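Jisdale Evening Program
Setting Up a Sorting Space
Session 2 handout: the table
Fri 19 September

Hi everyone! These are my notes from the second session, tidied up a bit so you can read them without my arrows and coffee rings. I've put back a few things I skipped when we ran over. If you missed the session, read this and then go look at whatever table you have at home before next time, and bring me a sketch.

Where we left off

Last time we talked about what comes in. You all made your intake lists, and I've read them, and they're great (somebody is sorting an entire aunt's worth of table linen, and I'm a little jealous). Now we need somewhere to put it all. I'm giving the table a whole session to itself, which surprises people, but most of the trouble I see in sorting rooms starts with the surface. The folks doing the work are usually fine. They're bending, or twisting, or walking around a corner forty times an evening, and they get tired and start tossing things in the wrong basket.

How long, how deep

I like a long table. If you don't own one, join two. Two smaller sections pushed end to end will do everything a single long one does, and you can get them through a door. The thing to watch is the joint. If one top sits even a little higher than the other, you'll catch your sleeve on it, then the corner of a pillowcase, then a basket you're sliding along in a hurry. Run your palm over the joint both ways before you load anything. Adjustable feet help, folded card helps too, and I won't tell anyone.

Depth matters more than people expect. Stand at the long side, elbows loose, and reach forward without leaning. Wherever your fingers land is the far edge of your useful space. Anything beyond that is storage. I've watched people buy a gorgeous deep table and then use only the front strip of it for years while the back fills up with mugs.

For height, try it standing, in the shoes you'd really wear. Your hands should come down to the work a little below elbow level. But remember that a basket has sides! If you're dropping things into a tall basket, your hand has to go up and over the rim every single time, so the working height is the rim and the tabletop hardly comes into it. This is the bit Henrik Stöcker argued with me about on the night, and he's right that for folding you want the surface itself at a comfortable height. So decide which of the two you do more. If it's half and half, set the table for folding and use low baskets.

Color of the top

White or very pale, if you have a choice. You see lint, loose buttons, pins and small stains against it right away. Dark tops hide dark socks. I did a whole February of sorting on a nearly black table once and found socks under socks under socks when we moved out.

A pale top does glare if you've got a bright lamp straight overhead. Move the lamp back a bit, or put down a plain cloth where you do the close looking.

Baskets on the table

Okay, the fun part. These are my rules, and they are only mine, so feel free to bend them once you've tried them.

Put the basket you use most nearest to you. It sounds too simple to write down, and then you walk into a room and see the everyday basket parked at the far end because it looked nice there.

Leave a gap between baskets that's wider than your hand. When they're jammed together you end up dropping things on the shared rim and they fall whichever way they like.

Keep a bare patch. You need somewhere to lay a thing flat and look at it. In our practice round, the groups who covered the entire table with baskets all ended up sorting on top of the baskets, and then had to sort again.

Lift from the bottom. Handles are for carrying an empty basket across the room. Once it's got wet towels or books in it, get both hands under it.

Label the side that faces the worker. If people stand on both sides, label both sides. Mireille Bailly tried labels on the inside of the rim, so you read them as you drop, and I liked it a lot for shallow baskets. In a deep one they vanish as soon as it's half full.

And start with fewer categories than you want. I ask new groups to start with six and live with them for a couple of sessions. When one basket keeps overflowing, split it. When one stays nearly empty, fold it into its neighbor. At Movinska, where I did my first sorting work, we opened with a huge plan that had a basket for everything, and we spent most of the first evening discussing whether a table runner was a tablecloth.

Which way to point the table

You don't have to put a long table square to the wall. On a diagonal, you often get a better walking path along both sides, and whoever's standing at it can see the door. The cost is a couple of awkward triangles of floor behind it. Those fill up with stuff by magic, so give them a job on day one: folded empty bags in one, say, and the broom in the other.

Try this at home with masking tape before you move any furniture. Tape the outline of the table on the floor, then walk around it with a basket in your arms. Your hips will tell you pretty quickly. In a small room you may well find that pushing it against the wall and working from one side is the only thing that fits, and that's fine, just turn your baskets so the low rim faces you.

Legs and feet

People forget to look under a table. Legs with a long flat bar at the bottom are lovely and steady, much steadier than four skinny posts when somebody leans on the end. But a foot bar is also a thing for toes to find. Before you settle on where you stand, shuffle along the full length of the table and see where your feet bump. Make that the spot for a basket, and stand somewhere else.

Metal legs on a wood floor need something soft under them, or at least a check for grit. If you're on herringbone or any patterned wood, drag marks show up against the pattern from across the room. Lift, two people, one at each end. With joined sections, take them apart first and move them separately. I know it's annoying. Moving them as one piece puts all the strain on the joint, and the next time you set up there'll be a step in it.

Mark where it goes

My favorite cheap trick of the whole course. Once the table is in the right place, put a bit of bright tape at the foot of a leg and onto the floor. Red is good, you can spot it on pale wood without hunting. Now when somebody shoves the table over to sweep, or a different group borrows the room, you can put it back exactly. Mark one leg if the table never turns. Mark two, on opposite corners, if it might come back at an angle.

Use tape that peels cleanly, and test it on a hidden corner of floor first. Swap it when the edges begin to lift. A loose tail of tape gets stepped on and then you've got a grubby strip that marks nothing in particular.

I also write the baskets' order on a card and keep it under the near end of the table. Mallet, the hall where I teach on other evenings, resets its furniture between groups, and with a taped leg and a card we're up and running in eight minutes. Before that we used to spend a good part of the session pushing things around and saying "no, left a bit."

Reach, and a quick thing about shoulders

Somebody asked about sore shoulders and I gave a mumbly answer, so let me do better. What tires most people out is holding an arm up and out at shoulder height while they decide. Decide first, with the item down near your body, then reach and drop. If you catch yourself hovering over a basket thinking "is this one a rag or not?", bring your arm back in. Rag questions get settled on the bare patch.

Switch sides of the table halfway through, too. It changes which arm does the far reaching. If your shoulders still hurt after that, your far basket is too far, or too tall, or both.

Buying, if you must

I got asked where to buy a table like this. Please measure your room first! I had good luck with a secondhand pair from Plurkar, but stock there changes all the time and I can't promise what you'll find. Take a tape measure, put both tables side by side in the shop, and check that the heights match. Wobble them. Look for scratches deep enough to snag fabric. Shallow scuffs don't matter.

For next time

Sketch your table with the baskets on it, seen from above. It doesn't have to be pretty. Mark where you stand, where the bare patch is, and where the door is. Put a little cross wherever you bumped your toes.

Then do one real sorting round on it — something small, a drawer or a single bag — and jot down every time you had to walk, lean or put an item down twice. Bring the sketch and the notes. We'll swap with a neighbor and redraw each other's layouts, which gets lively.

Also, if you have a basket you hate, bring that too. I want to do a short bit on rims and handles and it goes much better with real offenders on the table.
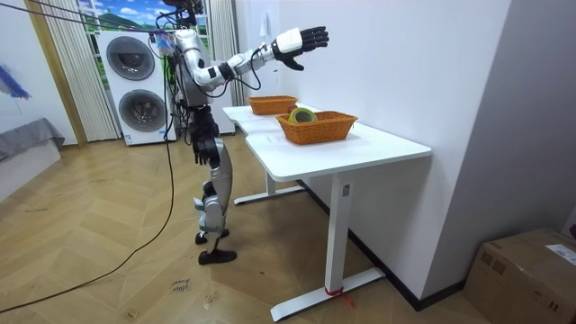
Two white sections joined into one long table, with baskets on top. Note the foot bars, and the red tape at the bottom of the near leg.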